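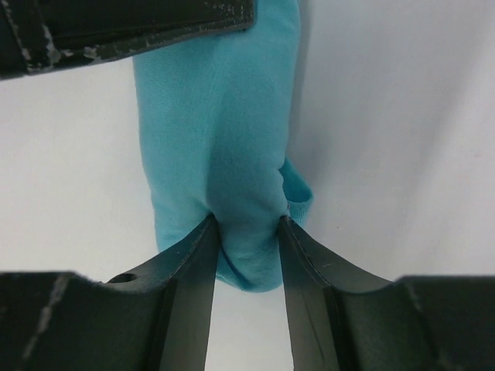 Can a folding demo run for a whole open day without somebody standing next to it? Ours ran for most of one, with Hnat never more than an arm's length from the stop button, so I am writing it down as "supervised."

March 20, 2021. Open day notes, cell 2. Writing these while my feet still hurt.

Setup was the same as the December rehearsal. Two arms, stock fingers, white backdrop, laundry pile on the left that we kept calling "the dataset" until Retno asked us to stop saying that in front of guests. Task: pick a piece of cloth from the pile, hang it, find a lower edge, stretch, fold, put down. Target was 30 pieces before lunch. We got to 30 some time after lunch, which I have decided counts as before a late lunch.

Things that went well:

Turquoise piece is still the best thing we own for demos. It reads well against the white, it's soft enough to bunch up, and visitors can follow what the fingers are doing to it from the back row. When the lower grip closes you get a waist with a fat lobe of cloth hanging under it, and the edge detector wants very badly to call that lobe a corner. Same with a turned-out flap above the pinch. Cristóbal's fix (ignore anything bulging below the grip, look for the hem texture first) seems to help. He would like it noted that he proposed this in December. Noted.

Grip force at 47 percent all day. Jozef wanted it higher, I wanted it lower, and 47 is what happens when two people argue over a slider.

The group from Mendent stayed much longer than their slot. Good questions, mostly on regrasping and what we do when the cloth slides. Their lead asked what the cell would cost to copy and Arash gave an answer so smooth that I still don't know if it contained a number.

Things that went less well:

First stall was in the middle of Retno's welcome speech. Planner timed out waiting for a second grasp point, and both arms held position with great dignity while she explained how fast the system is. She carried on without looking around. Professional.

Second stall, same cause. I had raised the timeout from 200 to 300 cycles after the first one, so this time we all got to wait longer.

A boy of maybe seven asked why the robot doesn't just use the floor, like he does. Jozef started explaining wrinkle metrics. The boy left.

The Ukano people wanted to see it handle a fitted sheet. We don't do fitted sheets. I don't do fitted sheets either – I said so, and it got the biggest laugh of the day, which is a bit sad after two years on the controller.

Fingers: the scuffing is getting worse. It's only cosmetic so far, and the tips still grip fine, but one visitor asked if the arms had been in a fight. Spares are on order from Kvaran. Until they come, please stop parking the grippers against the table edge. You know who you are, and so does the log.

To do:
– Put the timeout back to 200 and fix the real problem (Hnat, me)
– Log every false corner with the lobe case tagged separately (Cristóbal)
– Send Mendent the slides, minus slide with the old company name on it (Arash)
– Skakix calibration script fails if the room lights change between runs. Somebody opened the blinds at noon for "atmosphere." Tape the blinds.
– Wash the cloths. They've been through a lot of hands today, ours and otherwise
– Find out who took the good extension cord

Hnat has the visitor sign-in sheet, and the spare key to the cell is back in the drawer with the Allen keys.

4 comments · 2 shares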